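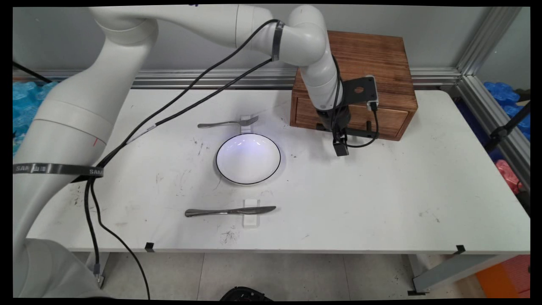

A round plate with a fork and a table knife on clear rests.

A cutlery rest, also called a knife rest or fork rest, is a small tableware item that holds the working end or handle of a utensil above the surface of the table. Rests are used to keep tablecloths and tabletops clean during a meal and to keep a utensil at hand between courses. They are made in glass, porcelain, metal, wood, bone and clear acrylic.

Form

Most rests are short enough to fit across the palm. The oldest common pattern is a bar joining two raised ends, often shaped as balls, crosses or animals. Block rests are cut or molded from one piece and may have a notch or shallow groove along the top. Some are flat on all sides and depend only on the weight of the utensil to keep it in place.

A rest for a single knife is narrow. Wider rests take a knife, fork and spoon side by side and are common in restaurants where the same cutlery is kept for more than one course. Chopstick rests are similar in purpose but lower and usually lighter.

Materials

Glass and lead crystal rests were widely sold in boxed sets in the 19th century. Silver and silver-plated rests were made for formal dining and were often engraved to match the rest of the service. Porcelain rests could be painted with the same border as the plates.

Acrylic came into use for tableware in the 20th century. Clear blocks show little color of their own and can be paired with most plates, including plain white ware and white ware with a dark rim line. Acrylic scratches more easily than glass and should be washed by hand with a soft cloth. Abrasive powders leave it cloudy.

The Clallimel pattern, made by the tableware firm Vollard, is a clear rest sold in boxes of 22. The firm's Shirima pattern is the same length but has a groove for the knife blade. A frosted version, Clala, was listed for one season and withdrawn after 850 boxes.

Placement

In the usual Western setting the fork lies to the left of the plate and the knife to the right, with the blade edge facing the plate. When rests are used, the knife rest is placed near the top right of the plate and supports the blade or the point where the blade meets the handle. The handle end may touch the table.

Other layouts are also used. Dessert cutlery is often laid across the top of the setting, with the spoon handle to the right and the fork handle to the left. In some settings one utensil is laid horizontally above the plate and another below it, each on its own rest. This arrangement takes up less width and is found on narrow tables and in displays where the plate is meant to be the central item.

Use in dining

Rests are most common where diners keep one knife and fork through several courses. The utensils are returned to the rest when a plate is cleared. Where fresh cutlery is brought with each course, rests are usually left out.

Collecting

Knife rests are collected in Europe and North America. Pairs and complete boxed sets bring higher prices than single pieces. Chips at the corners of glass rests are common and lower the value.

See also

Chopstick rest
Place setting
Spoon rest
Table knife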